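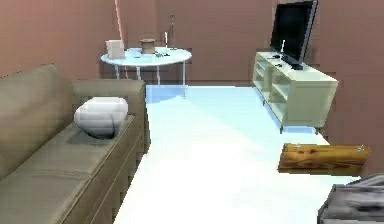
Yamila Henríquez
Learning Officer, Brulura Centre for Computing

How does a robot practise in a room that is not real?

Before a robot is allowed to carry things in somebody's home, it needs a great deal of practice. Much of that practice takes place inside a computer. The living room at the top of this page was made by a computer program. It has a sofa, a round table and a television, but you could never sit down in it. A room like this is called a simulation.

What is a simulation?

A simulation is a pretend version of something, worked out by a computer. Many computer games use one. When a ball bounces in a game, the computer has calculated how fast it should fall and how high it should rise again. Robot engineers use the same kind of calculation. The computer keeps a list of every object in the room, with its size, its weight and its place. Many times each second it works out where everything should be next.

The picture is drawn last of all. The computer colours in the walls, the floor and the furniture so that the robot's software has something to look at. If you look closely at the walls you will find small blocky patches. Smoother walls would take longer to draw, and the software can learn from these ones quite well.

What is software?

Software is the set of instructions that tells a computer or a robot what to do. A robot's body is made of motors, joints and sensors. Without software it would stay exactly where it was put. At Brulura we divide our software into parts, and each part has its own job.

Seeing

The first part is called perception. It takes in a picture and tries to decide what is there. This is harder than it sounds. To the computer, a picture is a very large table of numbers, one group of numbers for each tiny dot of colour. The perception software has to learn that one patch of tan dots is a sofa, and that the white shape resting on it is a separate thing, a cushion.

Some objects are especially difficult. The candle on the table is tall and thin, so it covers very few dots. The remote control is small and dark. The table top is slightly see-through, and software can find it hard to tell where such a surface begins and ends.

Planning

The second part is called planning. Suppose the robot is asked to bring the remote control to the sofa. The planner must break this request into smaller steps:

Go to the television stand.
Stop close enough to reach.
Pick up the remote control.
Turn towards the sofa.
Go to the sofa and put the remote control down.

The planner must also choose a safe path. Our planner, which is named Gidance, tests 16 possible paths before each move and gives every one a score. A path that passes too close to the furniture receives a low score. A short, clear path receives a high one.

Control

The third part is called control. It turns the plan into movement. It tells each motor how far to turn and how quickly. The grey, rounded shape in the bottom right corner of the picture is part of the robot's gripper, which does the work of a hand. The control software decides how wide the gripper opens and how firmly it closes.

Why is the wooden board in the air?

In a simulation, an object stays up unless the computer has been told that something should pull it down. The board in front of the television stand appears to hang above the floor with no obvious shadow directly beneath it. Objects can be placed anywhere in a simulated room, even where no real object could stay.

Is practice in a simulation enough?

It is a very good start. A simulated room can be put back to the beginning in a moment, and no real candle is broken if the robot makes a mistake. In March our software completed 1,358 practice runs. Real rooms are less tidy, however. Light changes, carpets wrinkle and pets walk past. Algirdas Juška, who leads our testing group, always repeats the most important tests with a real robot at a slow speed.

Something to try

Ask a friend to be the robot. Choose an object in the room and write down 4 instructions for fetching it. Your friend must do exactly what is written and nothing else. If the instructions do not work, change one of them and begin again.

Words to remember

Simulation: a pretend version of something, worked out by a computer.
Perception: deciding what is in a picture.
Planning: choosing the steps and the path.
Control: turning the plan into movement.
Gripper: the part of a robot that holds things.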